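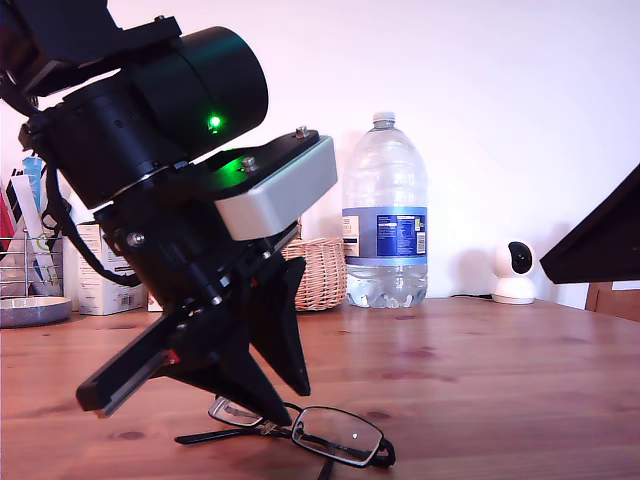 Tevau: textos y partidas guardadas de la traducción al español

Bienvenidos, y gracias por asomaros. Este paquete reúne los diálogos en español de Tevau, la aventura gráfica que Arnance publicó para PC, junto con las partidas guardadas que usamos para revisarlos. Empezó como una libreta llena de tachones (la mía) y ha acabado siendo algo que me alegra mucho poder compartir.

Qué contiene

La carpeta textos trae 3.000 líneas en 13 archivos, uno por capítulo, con el original inglés en la primera columna y nuestra versión en la segunda. La carpeta partidas guarda puntos de control para llegar deprisa a las escenas difíciles de revisar, sobre todo las del faro, que dependen de lo que le hayáis contado antes al barquero. Hay también un glosario con los nombres de lugares y los motes de los personajes - leedlo antes de tocar nada, por favor, que los motes nos costaron lo suyo. 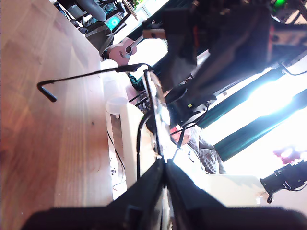 Roxana Surdu preguntó si los diálogos opcionales del mercado están incluidos, porque en la versión anterior no le aparecían. Están todos, Roxana, y perdona el lío: se habían quedado en una rama vieja y los recuperé en agosto.

Instalación

Copiad la carpeta textos dentro del directorio del juego, aceptad sustituir los archivos y elegid español en el menú de opciones. Haced antes una copia de vuestras partidas, que luego vienen los disgustos. Si usáis el lanzador Lotow, desactivad la verificación automática, o volverá a descargar el inglés cada vez que arranquéis.

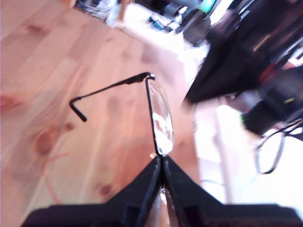 Según Bogdan Buzatu, con Lotow abierto en segundo plano los acentos del capítulo 2 salen como cuadraditos, y cerrándolo del todo se arreglan. Queda apuntado, y a mí me pasa igual.

Problemas conocidos

Hay 438 líneas sin revisar, marcadas con un asterisco, casi todas del tramo final. Las canciones de la taberna están traducidas sin rima; lo intenté varias noches y no hubo manera.
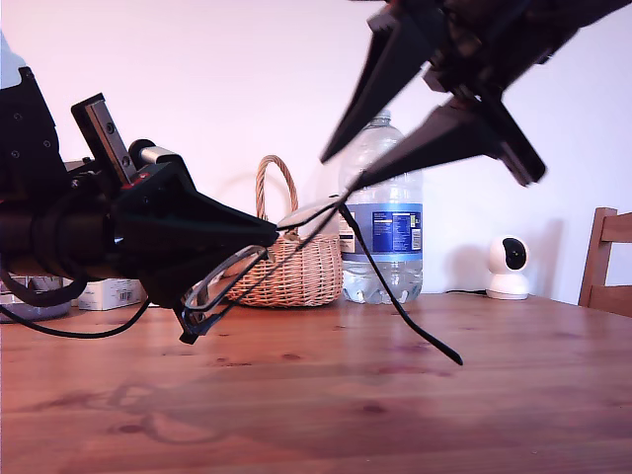 También falta decidir si el capitán tutea a su hermana, cosa que cambia bastante el tono del último capítulo. Yo voto por el tuteo, pero admito opiniones.

Créditos y licencia

Traducción mía y de Liliana Dal Bello, con la tipografía Barbu adaptada por Oda Moen para que tuviera eñe y signos de apertura. Podéis usar y modificar nuestros textos sin fines comerciales, citando la procedencia; el original sigue siendo de Arnance. Para correcciones, abrid una incidencia e indicad el capítulo y el número de línea.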